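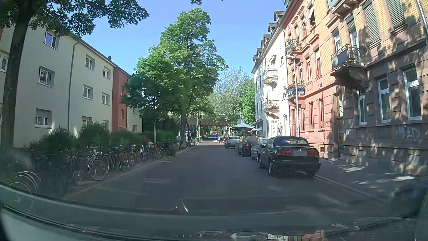 配送ロボット「Pimach」遠隔操縦教示 走行前点検表(Custside地区、6月分)
記入:Pornthip Jaidee
教示番号2818の前に、操縦者が自分で確認して記入してください。手本の走行は、そのままロボットの学習に使われます。左に自転車の列、右に駐車車両がある道では、両方からの間隔を同じ調子で保つことが大切です。日陰の路面に日なたが混じる所では、速度を急に変えないでください。

1.非常停止ボタン(操縦席側、車体側)
結果:良
コメント:2か所とも押して確認しました。

2.映像の遅れ
結果:良
コメント:前回より少し良いです。

3.操縦レバーの中立位置
結果:要調整
コメント:手を離すと右へ少し流れます。Holstの担当者に連絡しました。調整が終わるまで教示は始めません。

4.歩行者への対応
結果:良
コメント:遠くに小さく見える人でも、早めに減速の手本を見せます。止まるときはレバーをゆっくり戻します。

5.記録の開始と終了
結果:良
コメント:失敗した走行も消さないで、「失敗」の印を付けてください。

6.手動への切り替え
結果:未確認
コメント:3の調整の後で行います。およそ7分かかります。

再点検:午後3時、Sastenwood車庫にて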